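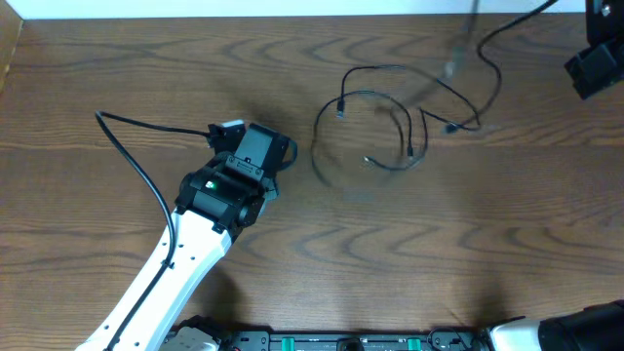

Ehsan Baloch wrote on 2022-12-07:
> The Sornley planner still treats a cable as a fixed obstacle once it has been segmented. When the second arm moves it, the collision map is out of date until the next full update. Could the list advise whether this will be corrected in the planner or in the perception node? We would prefer not to maintain a local patch at Fliltside.

Dear Ehsan,

Thank you for your message. The correction will be made in the perception node. The planner will continue to accept whatever map it is given, and no change to its interface is proposed.

The present behaviour dates from the August release, when cable segmentation was moved out of the control loop to keep the arm controllers at their required rate. The node now publishes a full update every 40 control cycles. That interval is adequate for rigid parts and plainly too long for thin cables that cross one another, where a strand may be assigned to the wrong connector and remain so until the map is rebuilt.

Under the revised scheme, each cable is held as a chain of 47 nodes, with a confidence value for each node. Nodes below the threshold are passed to the planner as unknown space - they are no longer dropped, as they are at present. Strands lost to motion blur or to low contrast against wood grain will therefore be avoided by default. Operators should expect more conservative paths near crossings.

Both arms must share one clock for this to function. Sites still running separate time sources should migrate before installing the update. The Durrani driver requires no modification.

The work is tracked as issue 1979 in the Sestness repository. Recorded logs showing a misassigned strand may be attached there, preferably with the planner configuration file included. Please do not send logs to the list, as the archive rejects large attachments.

Regards,
Sestness Software Maintenance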